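Bindevden House – Minutes of the July House Meeting

Held Sunday in the kitchen, there being too few chairs anywhere else
Present: Yu-ting Chiu (chair), Khải Phí, Yến Chu, Đạt Ninh
Apologies: Châu Nghiêm, who sent a two-page note in her place
Minutes: Đạt Ninh, under protest

1. Minutes of the last meeting

Approved, with one correction. Khải did not "storm out" over the compost. He left at normal speed to catch a bus. The word has been changed to "left."

2. Matters arising

The hall light has been fixed. Yến replaced the bulb, which had been on the list since spring under the heading "electrical fault."

The bike pump is still missing. Everyone was asked again. Everyone looked at the floor again.

3. Dishes

This item was down for ten minutes and took most of the evening.

Yu-ting opened by reading from Châu's note, which says that the house agreed in writing to wash up the same day, and that "the same day" was not meant as a mood. Châu would also like it known that soaking is a stage of washing and should not be treated as a hobby. Khải said he felt this was aimed at him. Yu-ting said she was only the reader.
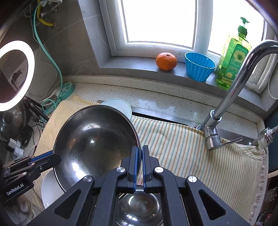 Yến raised the lack of a proper drying rack. The old Driravik rack gave way in the spring and went out with the recycling, and we have been drying on a towel ever since. Khải spoke in favor of the towel. It costs nothing, it goes in the laundry, and the striped one is cheerful. Yến replied that it is also fraying along the bottom, that it spreads over both the counter and the sink, and that a plate stood on its edge beside the wok is one careless elbow from the floor. Đạt asked for it to be recorded that he likes the stripes too. Recorded.

There followed a discussion of what a rack ought to hold. Yến had brought a printout of one from Busto with 977 good reviews. Khải asked who sits down to review a dish rack. Yến said people with dry plates.

Objections to the Busto rack: it is wide, and Khải doubts it leaves room for a cutting board. Objections to having no rack: see Châu's note, page two, all of it.

Agreed: Yến to measure the counter before anyone buys anything. Khải to hold the other end of the tape and keep his views to himself while doing so.

4. The wok

Châu's note asks that the wok be dried by hand right after washing and put away, and never left overnight. Everyone agreed at once, which worried the chair. She asked who had last left it out overnight, and the agreement became quieter.

Agreed: whoever cooks in the wok dries the wok. Guests are excused the first time.

5. The windowsill

Yu-ting asked that the sill over the sink be kept for dish soap and one other thing. She will accept fruit as the other thing. Đạt wanted to know if an orange that stays there for 3 weeks still counts as fruit. Referred to the next meeting, by which time we should know.

The sunflower soap is well liked and will be bought again. Khải uses 8 pumps of it per load and was asked to try fewer. He said he would look into it.

6. Bowls and who owns them

We have too many mixing bowls and no record of how that came about. Yến believes the big steel one came with the house. Khải believes it was his aunt's. Neither could produce papers. It was left that the bowl belongs to the kitchen, and that Khải may visit it.

The plate with the rose on its floral border does belong to Châu, who says so in her note and underlines it. It may be used for cake and for serving. It may not go under a stack of other things, and it may not go in the microwave.

Yến suggested that bowls be tipped on their sides to drain, with the small ones next to the big one and the pale one at the back near the window. Khải said any bowl will dry if you leave it alone long enough. The chair pointed out that this was more or less the subject of item 3.

Agreed: tipped, until there is a rack.
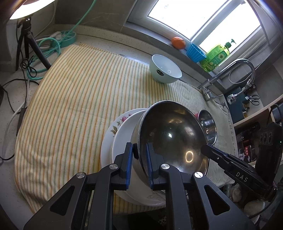 7. Money

The kitchen jar holds 530, counted twice by Yu-ting because the first total seemed hopeful. The rack will come out of this, once measured. Đạt asked if the jar could also cover his Ngô noodles, as everybody eats them. Everybody denied it. Not agreed.

8. Any other business

Khải wishes to host a dumpling night. Welcomed warmly, on the condition that he also hosts the washing up.

Yến asked for meetings to start at 7 p.m. and not at "sevenish." Carried, with the chair noting that the person who proposed it had come in at twenty past.

Actions

Yến: measure the counter, bring back a width
Khải: hold tape, fewer pumps, dumplings
Yu-ting: reply to Châu, kindly
Đạt: type this up, ask once more about the bike pump

Meeting closed when the kettle boiled. Next meeting in the same place, with Châu in the chair.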